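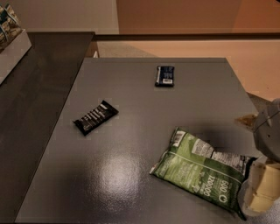
TULTUS PUBLISHES SNACK-SORTING DEMONSTRATIONS AND ASKS BUYERS TO READ THE SMALL PRINT

Tridurberg, November

Tultus today released 1,948 recordings of people guiding a robot arm by remote control as it handles packaged snacks. The company is making few promises about them.

The collection, known as Sundeck, covers bars and bags laid out on a table. An operator steers the arm and closes the gripper, and the movements are stored along with the camera view. Of the full set, 1,857 recordings passed review. The rest are included too, marked as failures.

"A person did the hard part in every one of these," said Candela Lozano, who leads the project. "We have all watched videos where that gets left out. If you see the arm pick up a bag of snacks in our material, you are watching an operator's skill, and how much of it a machine can learn is still an open question."

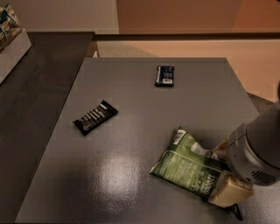
Soft packaging is a large part of the doubt. A bag folds when it is gripped and rarely lies the same way twice, and an operator working through a remote control cannot feel it give. Kaisu Lahtinen, who trained the operators, said new starters needed 10 hours of practice before their recordings were kept, and that some still squeezed too hard after that.

Tultus also tried hand guiding, in which the operator holds the arm and moves it directly. It was quicker to teach but put people's hands in front of the camera, and those trials have been left out of the release.

A model trained on the first 300 recordings coped fairly well with bars and poorly with bags. Tultus does not consider that result good enough to sell and has no launch date for a product. Tests with the full set will be run by Manzano, an outside firm, which is free to publish what it finds.

"I would be wary of anyone who says more recordings will fix it," said Ainhoa Aguirre of Manzano. "They might. I'd like to see it on a table they haven't used before."

Sundeck is free for research use. Requests for access and press questions should go to Nerea Sepúlveda at the Tultus office in Tridurberg.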